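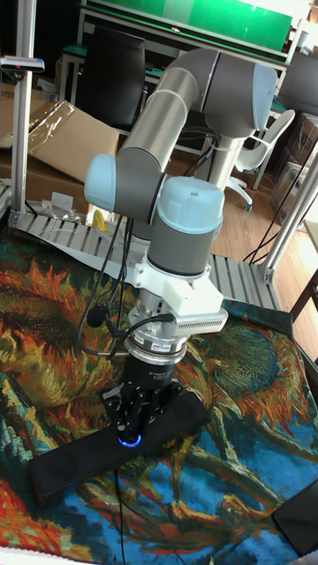
Figure 3. Long black object with two round grilles, placed diagonally on the sunflower cloth.

3.2 Table coverings and object placement

The table covering was treated as a separate factor in the study. Earlier work on how people find and name household items has mostly used plain surfaces, in white, gray or a single wood tone. Tables in homes are seldom like that. They carry runners, oilcloths, printed throws and place mats, and an item is often put down on top of whatever pattern happens to be there. We wanted a set of coverings that ranged from very quiet to very busy, so that the effect of the pattern could be looked at apart from the effect of the object.

The full collection holds 1287 placements. Of these, 657 were made on patterned cloths and the rest on plain ones. The patterned cloths fall into three groups: small regular prints such as checks and dots, large regular prints such as wide stripes, and pictorial prints, where the cloth carries a single painted image with no repeat. Figure 3 belongs to the pictorial group. The cloth is printed with large sunflowers in orange, yellow and ochre, with swirls of blue, teal and green behind them. There is a bright orange-red flower at the lower left and broad blue strokes along the bottom.

Pictorial cloths differ from the other two groups in a way that matters for the results in Section 4. On a check or a stripe, the part of the cloth under an object can be guessed from the part next to it. On a painted print it cannot. The outline of an object may run beside a petal at one point and a dark swirl a short distance away, and the contrast along a single edge changes several times. For this reason we scored edge contrast separately for each side of the object and did not use one value for the whole outline.

Objects were drawn from the Skultport list, which groups household items by overall shape and not by use. The list has 60 items. Ten of them were dropped before the work began, either for being too tall to be placed flat or for having glass parts, which left 50. The object in Figure 3 is in the long-and-low class. It resembles a soundbar speaker, and we refer to it by that name in the tables. Other members of the class are a rolling pin, a folded umbrella and a box of kitchen foil.

Long objects were placed in one of three directions: along the table, across it, or on a diagonal. The diagonal was included after a pilot round at Navach, in which people asked to clear and reset a table left long items at an angle far more often than we had expected. Placements were marked by direction only. No attempt was made to fix the exact angle, and we did not line objects up with features of the print.

Cords raised a question of their own. Several items on the list have one, and in the pilot round these were coiled and tucked beneath the object. The coiled bundle lifted one end of the lighter items and changed their outline, so in the main round cords were laid out. In Figure 3 a thin black cord runs from the object straight down the cloth. We counted the cord as part of the object for naming and left it out for the measurement of length. A reader who wishes to treat cords differently can do so, as the two parts are marked separately in the records.

Dark objects on the sunflower cloth gave the widest spread of edge contrast in the collection. Against yellow and ochre the border of a black item is very clear. Against the deeper parts of a painted background it is less so, and the annotators disagreed more often at those points. Disagreements were settled by a third annotator, who worked without seeing the first two outlines.

Surface details such as the two round grilles in Figure 3 were recorded when they could be seen from above. They were useful in naming. In the Cho naming task, which is described in Section 3.4, long dark items with no visible detail were often given general names such as "bar" or "box," while items with grilles were more often called speakers. The Zultance cloth set, used for comparison in Section 5, has no pictorial prints, and the scores for that set should be read with this in mind.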